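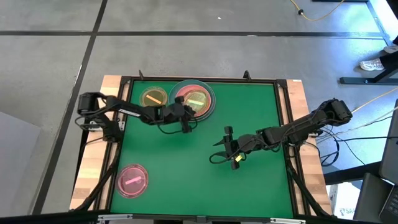
When the testing lab at Kellimwood set out to buy its first pair of small robot arms, the plan fitted on one sheet of paper. The arms came to £3,881 from Nollska, delivery included, and the sheet had that figure at the bottom with a line under it. It was February, and the lab hoped to have them sorting dishes by Easter.

By August 2020 the sheet had become a spreadsheet. The arms were still the largest item, but the table, the cabling, the laptops and the spare servos had each grown a row of their own. So had staff time, which the first version left out altogether. Setting up took one technician four weeks, on and off, and the lab now books those hours against the project like any other cost.

Lemance, a smaller lab in the same group, is planning a purchase of its own and has borrowed the spreadsheet. Its manager has added a column for parts that wear. Gripper pads are cheap, but they come in packs and the carriage can cost more than the pads. Work surfaces are in there too — a mat that has picked up scuffs may still be perfectly usable, but someone has to decide when it gets replaced and who pays.
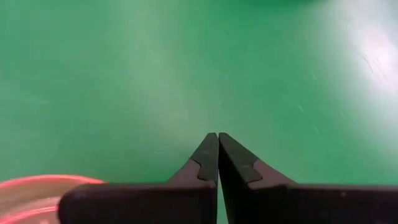 Yuzhen Xie would go further and keep a tenth of the budget back until the arms have run 100 full cycles on the real job. Quotes are written for the task as described, she argues, and the task as described is usually tidier than the one on the bench. Money held back can go on different fingers, a second camera or more training, whichever is needed by then.

Suppliers differ on how they price support. Nollska charges by the call. Meng, which also quoted, folds a year of it into the purchase price and came out dearer on paper. Kellimwood took the cheaper quote and has made four paid calls so far. Lemance has asked both firms for a two-year figure and expects to order once it has them.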